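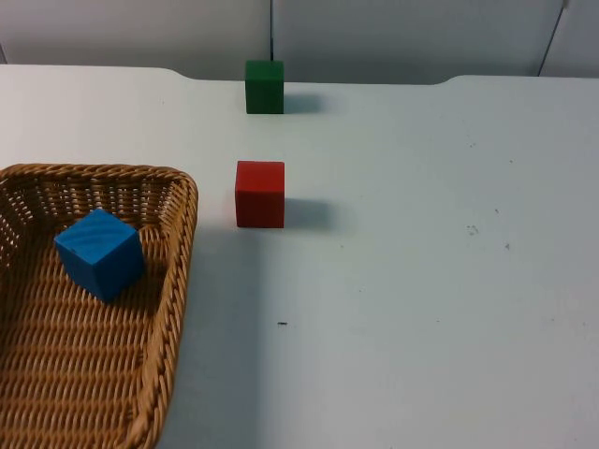

Wicker basket and three wooden cubes on the table.

29 Dec 2023

The karting season is over and the kart is under a sheet until spring, so I have been going through my notebook. I ran five race weekends this year in the senior club class. My best finish was sixth, at the August round, and that was the only one where I didn't change anything on the kart between heats.

Most of my trouble was at the front. I started the year with the front track too wide, and in the cold mornings it bit hard on turn-in and then hopped at the exit. Benedicta Adjei, who was pitted next to me at the second round, told me to bring it in 5 mm a side and leave it alone for a whole day. I brought it in and then didn't leave it alone. By the final I had changed the seat stays and the rear hubs too and had no idea which one had made it slower.

August was different mainly because I got there late. I missed the first practice, put on the tires I had, and set them a little lower than usual. Qualified ninth. In the final Obed Quaye and Prapai Panyasiri touched at the hairpin on lap four and both went wide, and I got by the two of them on the inside. After that I had a clear track and just drove. Prapai caught me again near the end but ran out of laps.

I added up the receipts last night. The year came to $3668, and about 1000 of that was tires. Entry fees were less than I had guessed. The engine is due for a rebuild and I haven't included that.

For next year I want to do the same rounds and add one away race if the van holds up. The drive is 90 miles each way. Daithí Ó Dubhghaill has offered to split fuel if I carry his spare axle and his tent.

First practice day hasn't been announced yet. I still need a new chain guard, and the left brake pad is nearly gone.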